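Loud Rooms, Hurnine
September 15, 2025

I have now been told by three separate people that the echo in my place can be fixed with "a few soft things." I'd like to know which soft things, and how many, and whether any of them ever checked. Thread.

Background: I rent a ground-floor unit in Hurnine with hard floors and bare walls. 624 square feet. You can clap in the kitchen and hear it come back from the hallway a bit annoyed. Phone calls are miserable.

So in March I did what everybody does and searched for it. The first page of results was people selling foam. The second page was people who'd bought foam.

Let's start with the foam. Thin foam squares take the edge off the very high sounds. Hiss, consonants, the ting of a spoon. They do next to nothing for the lower part of a man's voice or a fridge hum, and that's what makes my kitchen tiring. None of the listings I read mentioned this. A few had a graph, with the low end left off.

I paid $300 for a box of Skuditz "studio tiles" anyway. The s's got softer. The rest of the room carried on exactly as before. I'd have gotten more out of a used couch, and I could have sat on it.

Then the quote. A company called Radulović came out, walked through once, held a phone up in the middle of the floor and said I needed treatment on "2 critical surfaces." $1065, install included. I asked which two. The answer was the two biggest walls. Okay.
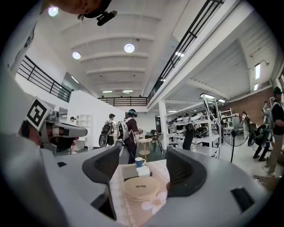
To be fair to them, thick panels do work. That part isn't a scam. Four inches of dense material with a gap behind it will calm a room down and you'll notice when you walk in. My problem is with the phone. What was it measuring? I asked for the numbers and got a brochure.

A replier says "the free apps are fine, I use Turus." I have Turus too. I ran it five times from the same chair and got five different answers, one of them while a truck was idling outside. It might be fine for telling you if a place is loud. I wouldn't spend a thousand dollars on its say-so.

Quick thing, because people mix these up constantly. Keeping sound from getting out (or in) is one job. Making it stop bouncing around inside is a different job. Panels and rugs do the second. They will not save you from the upstairs neighbor's treadmill. If a product page says "soundproofing" over a photo of foam, close the tab.

OK, rugs. I went in doubting rugs and I've come around a little. A thick one with a proper pad under it helped with footsteps and chair scraping, which I'd been counting as echo when I was really just dropping things on a hard floor. Voices? Slight change. I could be talking myself into it.

Bookshelves. Everyone loves to say bookshelves. The theory is that uneven surfaces scatter the sound. Sure, some. But the people saying it tend to have a rug, curtains, a big couch and a dog in the same room, and the books get all the credit.
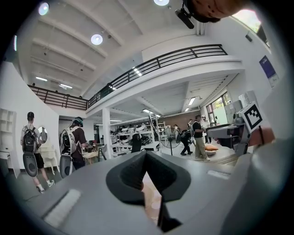 Ceiling height is what I wish these guides would open with. Every tip sheet I've read assumes a bedroom with an eight-foot ceiling and a closet full of coats. Try the same tips in a big white room with a double-height ceiling and a mezzanine running across it behind a black metal railing. A rug in there is a very small part of all the surface the sound can hit, and the railing isn't going to soak up anything. You'd want something up high, and something up high means a lift, a crew, and a much larger invoice.

Which is also why I don't trust before-and-after videos. The "before" is filmed at one end of the room with the door open. For the "after," somebody's standing closer to the mic. I've watched a lot of these now and I can think of one where the person stayed put.

If you want a test that costs nothing: record yourself reading the same paragraph, same spot, same distance, same volume. Make your change. Do it again. Wait a day before you listen, and have someone else label the files so you don't know which is which. I did this with the Skuditz tiles and picked wrong.

Curtains. Heavy ones, hung with plenty of folds, covering a lot of window: yes, I believe it. Those sheer ones everybody has: no. "Acoustic curtains" cost double and as far as I can tell the extra money is for the word. If the page won't give you the weight of the fabric, assume it's a curtain.

Someone asked about plants. I've got four. The room has not noticed. 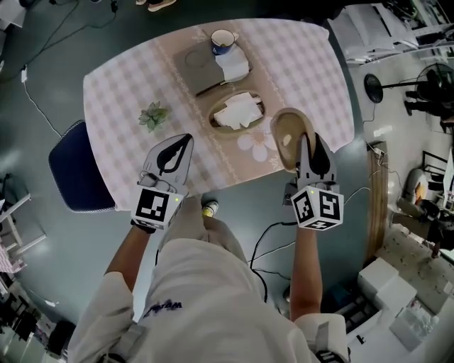 Restaurants are where the soft-things advice gets really shaky. The complaint is always that places got loud when they dropped the linens, so bring back the linens and you can hear your date again. I'd love that to be true. But take a table with a pink-and-white checkered cloth and a flowered runner down the middle of it, add a folded napkin and a bowl of tissues if you like, and you've still got one thin layer of cloth lying flat on a hard top. It'll soften the clunk when you set a mug down. The people shouting at the next table will come through just the same.

What I think happened with restaurants is that the carpet went, the ceiling tiles came out, the tables got pushed closer together and the music went up, all in the same few years. The tablecloth is just the part people remember.

Also, a full room and an empty one are different rooms. Bodies and winter coats absorb a fair amount. Anybody who measures your place with only the two of you in it should at least say so. Radulović did not.

Where I've ended up, for now: rug with the heavy pad stays. Foam tiles are in the closet, where I'm sure the closet sounds terrific. I hung an old quilt on battens a few inches off the long wall and I did pick that one correctly in the blind test, twice. It's ugly. It was also already mine.

I haven't said no to the panels. I've asked Radulović for a measurement before, a measurement after, and some kind of refund if they match. They said they'd get back to me and I'm still waiting.

If you've had work done and you have real numbers from both sides of it, please send them. I don't want "it feels warmer now." It feels warmer because you just paid for it.

Replies are open. If you sell foam, say so first.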